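Places > Towns > Nanham > Streets and squares

Skindwood Square

Reading time: 2 minutes

Skindwood Square is a public square in the centre of Nanham. It lies at the meeting point of Vullby Street and the old market road, and takes up the ground once used for the town's weekly cattle sales. The square is paved throughout and is closed to motor traffic except for deliveries, which are allowed until 10 in the morning.

Layout

The square is a rough oblong, longer from east to west. Its north side is a terrace of three-storey brick shops with flats above. The south side is taken up by the former corn hall, now divided into offices, workshops and a ground-floor café. A row of lime trees runs along the western edge, next to the bus stops. The drinking fountain at the eastern end was moved there from the railway station when the station forecourt was rebuilt.

There are 79 parking spaces behind the corn hall, reached from Vullby Street by a narrow lane. Cycle stands are placed at both ends of the square.
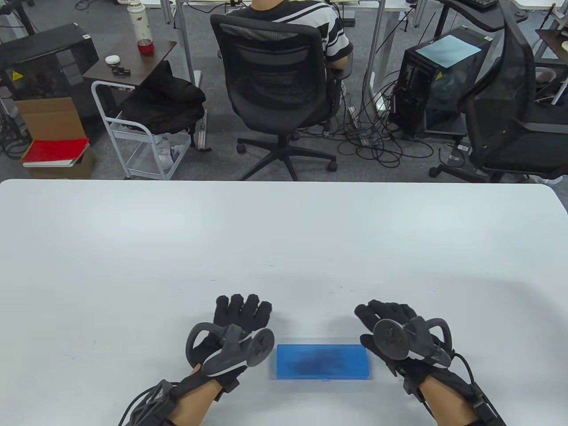
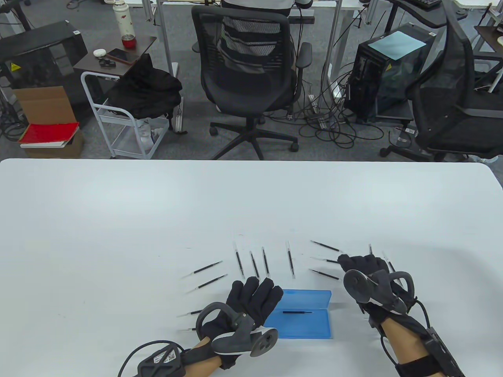 Redevelopment

Until the last rebuilding, a through road crossed the square from corner to corner and buses waited in the middle. The town council invited designs for a car-free layout, and the scheme chosen was by the architectural practice Polák. It raised the roadway to the level of the pavements, moved the bus stops to the western edge and replaced the railings with low stone benches. The lime trees were kept, although the first drawings had shown them removed.

Some shopkeepers on the north side objected to the loss of short-stay parking outside their doors. A petition against the scheme gathered 2417 signatures. The council went ahead but agreed to the morning delivery period, which had not been part of the original plan.

Use

A general market is held on the square twice a week, and a plant fair takes place in May. The largest regular event is the lantern evening in winter, which draws over 3000 people. Stalls are set out in 2 rows, leaving a clear route for fire engines between them.

Transport

Local buses stop on the western side. The railway station is a short walk to the north, by way of Vullby Street and the footbridge.

We use cookies to remember your settings. Accept | Manage choices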